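Workshop tips: getting a bench robot kit to do peg and hole work

Posted Apr 17, 2024 in Workshop

The Flirkar two-arm kit is sold to small workshops and colleges that want a robot for light fitting jobs. We have had one on the bench since last July, on a hire plan from Koubek, and most of the questions we get are about setting it up. The tips below are the ones we would have liked on the first morning. Some apply to any kit with two arms and fingered hands, and a few are particular to this one.

Before you order

Measure the bench. The arms come in from the two sides and need clear space behind the elbows as well as in front. Our bench is 146 cm wide and that is comfortable. We tried the kit on a 135 cm bench in the back workshop and the arms worked, but there was nowhere left to put a tray or a screwdriver down.

Check the floor too. A bench on castors is no good, even with the brakes on. If the bench rocks when you lean on it, it will rock when an arm stops quickly, and a peg that was over its hole a moment ago will be beside it.

Koubek will quote for purchase or hire. The hire plan includes one visit to set up and spare fingertips. It does not include the practice board, which is made by Dreda and has to be ordered separately. Allow for that in the budget.

Choosing a surface

Use a matte top, and a dark one if the board is white. A varnished bench throws back the ceiling lights and the cameras have trouble with the edges of things. We painted ours with two coats of blackboard paint, sanded lightly between coats. It marks easily and needs wiping down with a damp cloth, but it has held up.

Hang something plain behind the bench. A black curtain is cheap and does the job. Shelves full of tins and jars do not make a good background, and neither does a window.

Fixing the board

Place the board lengthwise, with the short end towards the robot, and leave clear bench on both sides of it. Double-sided carpet tape holds it well enough for light work. Put the tape at the corners and one strip across the middle, press down hard and leave it overnight. To get it up again, slide a length of fishing line underneath and saw gently.

Leave one end of the board free of loose parts. You will want somewhere to put a piece down when a fit goes wrong.
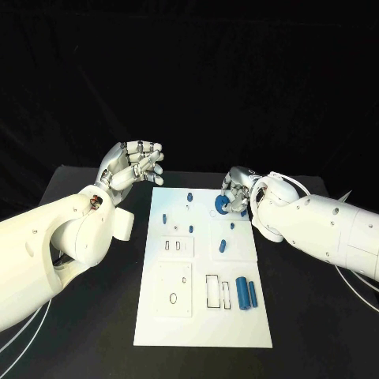
Right hand holding a blue disc near the top of the board, with the left hand raised.

Starting with the right parts

Begin with the round parts. A disc or a cylinder can be turned any way and will still go in, so the only thing to get right is position. The rectangular openings are harder, as the piece has to be square to the slot as well as over it. Leave the thin pins until last. They are easy to knock over and they roll a long way.

Stand the pegs upright with a gap between them. The fingers need room on either side to close, and two cylinders left close together are awkward to separate. If you have to set them side by side, have the slimmer one picked up first.

Use parts in a strong colour against a pale board. Dreda sells blue and grey sets. Buy the blue. The grey ones look smart in the catalogue and are a nuisance under workshop lighting.

Setting the grip

The kit comes with the grip set too firm for plastic parts. Turn it down to 4 on the Fukard control panel and work up from there if pieces slip. At the higher settings the fingers tend to tip a short peg as they close.

Have the hand take flat pieces by the rim. A disc held across its face cannot be lowered into a recess without the fingers getting in the way, and you end up dropping it the last bit and hoping.

If only one arm is working, park the other one up and off the board. We lost a good deal of time early on to an idle hand resting where the next part was meant to go.

Cables

The cables are white and there are plenty of them. Lead them out over the near corners of the bench and leave slack at each wrist, enough for the joint to turn fully both ways. Run each arm slowly through its whole reach before you clip anything down. Hook and loop straps are better than cable ties here - you will be moving them again.

Look over the openings in the shell near the wrists once a week with the power off. If a wire has started to rub, ring Koubek. Do not tape it yourself on a hired kit.

Cleaning

Wipe the fingers with a dry lint-free cloth. Keep spray cleaners and oil away from the knuckle hinges. Sawdust is the main trouble in a workshop like ours, so we throw an old cotton sheet over the arms before anyone uses the bandsaw. A soft paintbrush gets dust out of the small screw holes.

The board can be washed in warm water with a drop of washing-up liquid. Dry the holes with a cotton bud, as a damp hole will grip a peg and make a good fit seem tight.

Is it worth the money?

For our purposes, yes, on hire. The Dreda board costs 42 pounds and has been good value - it shows up a badly set arm within minutes. The arms themselves are steady and well made. The hands are slower than we expected and the Fukard panel has a poor manual, with the grip settings tucked away at the back under maintenance.

I would not buy the kit outright for a one-person workshop. A simple clamp and a drill press will do most of the same fitting work for far less. For teaching, or for a run of small repeat jobs, the hire plan makes more sense. Ask for the longer power lead when you order. The standard one does not reach from our wall socket to the bench, and an extension lead across the floor is a trip hazard.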